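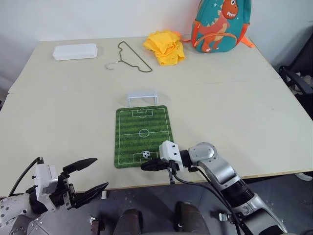
Fig. 4. Mat in the middle of the table, goal at the far end, ball in the near penalty box.

Setting up the Trekholm table soccer mat

1. Clear the middle of the table. Bags, hangers, cloths etc. can go to the back, just keep them off the mat.

2. Unroll mat, green side up. Corners curling? Leave it flat under a book for 45 minutes.

Note: two tables pushed together are fine. Check they're level first or the ball wanders.

3. Stand the goal just past the far end line. Open side faces the field.

4. Ball goes in the near penalty box for practice shots, center circle for a real game. Halfway line is the kickoff line, see page 11.

CAUTION: Small ball. Keep away form children under 4.

5. Done playing - wipe mat with a damp cloth, let dry, roll it up. Dont fold, the lines crack.

Missing a part? Quote code 233 when you write to us.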